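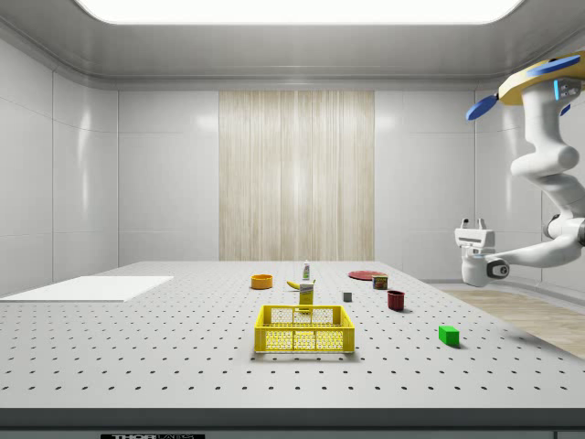 Chapter 2
Pick, Place, Repeat

My first robotics club met in April at Flelthorpe, and I was sure we'd be building a champion by lunch. Ha! We spent the whole day arguing about a banana. It's an awkward thing to grab, all curve, and the banana on our simulated table lies on its side, so you have to think hard about where two short fingers should close. A mug is a different puzzle (handle or rim?), and so is a flat plate. My teammate Thijs Nijs wanted to start with the plate, and I let him! In this chapter you'll plan your own first grasp, on paper, before you write any code.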